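About Anden Robotics

Anden develops and tests two-handed robotic systems for light assembly and craft work.
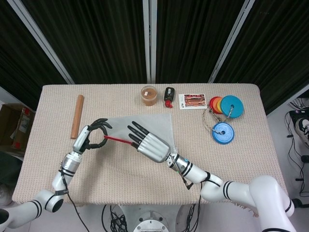 The company was founded by Irén Szénási and works from premises in Rirnau. Our engineers teach robotic hands to pick up, hold and pass small items, and each task is repeated 1,000 times before it is released to a customer.

Our approach to safety was shaped by a fault in July 2021. During a handover trial on the Nevenel system, a worn wrist cable caused one hand to close without a command. The emergency stop was pressed, but the arm took 3 seconds to come to rest. No one was hurt. Testing was suspended for 90 days while Dudás, an independent inspection firm, examined the equipment.

Its report found that cable checks had been left to individual operators and were not recorded. Cables are now inspected and signed for before every session, and 2 trained members of staff must be present whenever the arms are powered. Testing resumed under the new rules on 13 November 2021. The full report is available from our office on request.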